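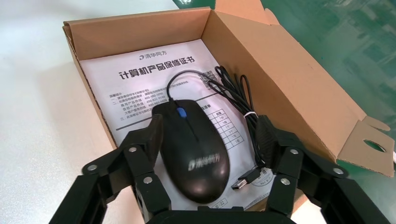

Trop de tables rondes, pas assez de machines raccordées : c'est en substance ce que Plirkier nous a répondu au printemps, quand nous avons demandé à ses responsables d'atelier ce qu'ils retenaient du premier semestre du programme. La remarque nous a paru sévère. Après relecture des comptes rendus, nous la reprenons en grande partie.

Rapport d'avancement, programme Iter
Appui à la transition numérique des entreprises industrielles du bassin
Période couverte : octobre à avril

1. Où en est-on

La convention prévoyait 21 diagnostics d'entreprise sur la période. Ils ont tous été rendus. Le tableau de bord transmis avec ce rapport affiche donc un taux de réalisation complet, et nous vous invitons à ne pas trop vous y fier. Un diagnostic rendu est un document de trente pages remis à une direction. Sept entreprises seulement ont engagé une dépense à la suite du leur, et pour deux d'entre elles l'investissement était déjà décidé avant notre passage.

Les rencontres publiques ont réuni 440 inscrits. Nous ne savons pas combien étaient présents, la feuille d'émargement n'ayant été tenue qu'à la première séance. Parmi les inscrits, une bonne part vient de cabinets de conseil, d'écoles et de collectivités. Les industriels, auxquels le programme est destiné, restent minoritaires.

2. Le forum d'avril

Le forum a été organisé avec Mancuso, qui en assurait l'animation. Les échanges ont porté sur l'intelligence artificielle, la formation et la « quatrième révolution industrielle », expression employée par chaque intervenant dans un sens différent. La déclaration commune adoptée en fin de journée engage les signataires à poursuivre le dialogue. Elle ne comporte ni calendrier ni budget.

La table ronde sur la maintenance a été plus utile. On y a parlé de capteurs qui tombent en panne, de données que personne ne relit et de contrats de licence dont le prix double à la troisième année. Elle était programmée à 17 h 30, devant une salle à moitié vide.

3. Le lot confié à Herwood

Herwood devait livrer en janvier la plateforme de partage de données entre sous-traitants. Une version de démonstration est en ligne depuis mars. Elle fonctionne avec des données fournies par le prestataire – pas encore avec celles des entreprises, qui hésitent à les verser tant que la question de leur propriété n'est pas tranchée. Le projet de clause nous est revenu deux fois du service juridique sans modification notable.

Nous avons suspendu le versement du deuxième acompte.

4. Consommation du budget

Le budget de la période est consommé à environ 82 %. La communication et l'événementiel ont dépassé leur enveloppe, l'accompagnement en atelier est resté nettement en dessous. Ce déséquilibre tient à nos propres choix de planning et nous ne l'imputons pas aux partenaires.

5. Ce que nous demandons

– le transfert du reliquat « événements » vers l'accompagnement en atelier ;
– l'abandon de l'indicateur « nombre d'inscrits », remplacé par le nombre d'équipements effectivement raccordés six mois après le diagnostic ;
– un report de la livraison Herwood à septembre, avec pénalités au-delà.

Le second forum, prévu à l'automne, n'est pas budgété dans cette proposition. S'il devait être maintenu à la demande du comité de pilotage, il nous faudrait une réponse avant la fin juin pour réserver la salle.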